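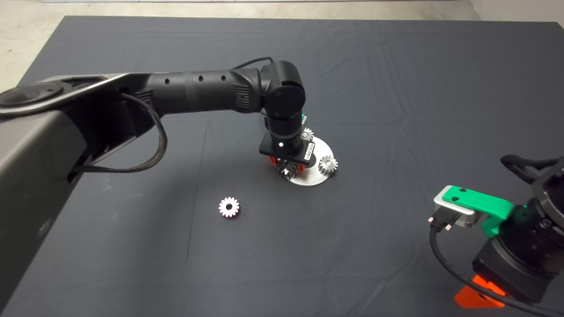
About Pomulo

Hi, and thanks for stopping by! I'm the person behind Pomulo, a little parcel counter and mailbox shop in Plelport. If you've ever come in to drop off a return and left with a roll of tape and a birthday card, we've probably met.

I started the shop in April, five years after moving here, with 11 rental mailboxes and a Honda that doubled as my delivery van (the back seats have never gone back in). My first customers were people who worked from home and were tired of missing the carrier. Then the Etsy sellers found me, and then the sellers' mothers, and before long I had to take down a wall to make room for shelves.

These days we have 200 mailboxes, and 400 regulars who ship with us at least once a month. Last December we handled 1,390 parcels in one week, which I still can't quite believe. I ate a lot of granola bars that week. 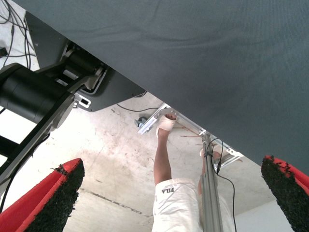

What can you do at the shop? Well, you can rent a box with a real street address, drop off prepaid packages, buy stamps, or have us wrap something awkward. I love the awkward ones! We've packed a tuba, a stained glass lamp and a set of antlers, and they all went out the door with plenty of padding. We'll also hold your packages while you're on vacation, up to 30 days, and text you when anything new comes in.

For small businesses there's a daily pickup route that covers Plelport and the Skestareo side of the river. Leave your parcels by the door before two and they'll make the evening truck. You don't need a contract, just call the day before so I can plan the stops.

We're open six days a week and closed Sundays, but box holders can get into the lobby any time with their key. Parking is in the back, next to the bakery (try the cheese rolls, they sell out by ten). If the counter looks empty, ring the bell and give me a minute, I'm usually in the back looking for the big scissors.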